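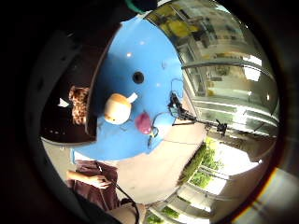

The blue table as it is at the moment

Blue table top – keep it or cover it?
Board: Furniture and Rooms

kornham_kev
Posted 14/11/2022
We've taken over a room that came with a big bright blue table, rounded at both ends and much wider at one end than the other. The top is smooth with a bit of a shine on it. There is a round black fitting near the middle, which I take to be a cable grommet, and a greyish mark that I'd like to get rid of. Photo at the top.
Two questions. What is safe to use on the mark, and would you keep the blue or cover it? I've been quoted 219 pounds for a fitted cover from Esteo, which seems a lot for a table we got for nothing.

mlimsakul
Keep it. Warm water and a drop of washing-up liquid first, on a soft cloth, and dry it straight after. If the mark doesn't shift, try a little bicarb paste, but do a patch near the rim before you go anywhere near the middle. No cream cleaners. They take the shine off and you end up with a dull patch that looks worse than the mark did.
Manee Limsakul

oddjobs79
I'd cover it. Shiny tops catch every light in the room, and you can see the glints on yours. I had a glossy desk for two years and got headaches from it. A plain cloth from the market would do, you don't need the fitted one.

kornham_kev
A cloth would go over the grommet though, and we want that for leads. There are already cables on the table.

oddjobs79
Cut a hole in it.

Huamán
Please don't cut a hole in a cloth on a table that shape. It will slide about and the hole will never be where you want it. I also don't agree about glare. Move the lamp or turn the table. Mine is white gloss and it's fine with the light coming from the side.
What are the two round things on it, by the way? The cream and orange one looks like an apple.

kornham_kev
Haven't got them in front of me, I'm at home now. I was only looking at the table. Does anyone know if you can get the black discs on their own, in case I need another?

mlimsakul
Yes, they're sold separately. Measure the hole and not the outside of the disc, as the rim overlaps. I ordered by the rim in July and had to send the lot back.

londum_rd
Agree with Manee on the cleaning, but I wouldn't use bicarb at all on gloss. It is still an abrasive, however fine you mix it. White spirit on a cotton bud, then rinse.

mlimsakul
I've used it on three tables without a scratch. White spirit would worry me more if we don't know what the top is made of.

londum_rd
Fair point about not knowing the material. Patch test for either one, then.

kornham_kev
Thanks all. I'll start with the washing-up liquid and leave the cover for now. If the mark is still there I'll try the paste under the rim first and post how it went.

oddjobs79
Still think you'll want a cloth by the winter.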